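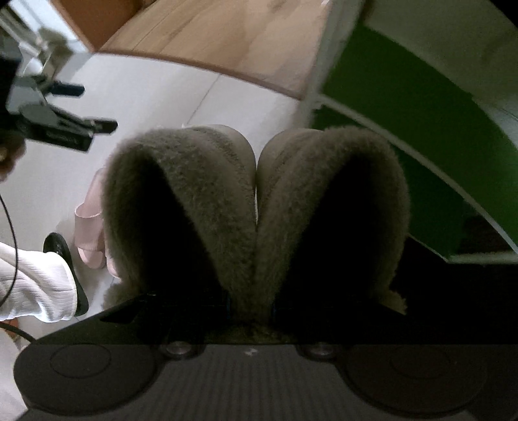

4. Placing the rack

Set the rack upright on a hard, level floor. It may stand beside a doorway, provided the door opens fully without touching a post.

Step 1. Press down on each corner in turn. If the rack rocks, turn the foot under the high corner until it sits firmly.

Step 2. Load the lower shelf first. Do not put more than 20 pounds on any one shelf.

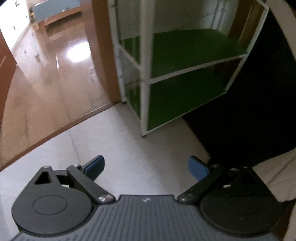
Step 3. Fold clothing flat and keep ribbons and belts clear of the posts.

CAUTION: Empty the shelves before moving the Flakden rack.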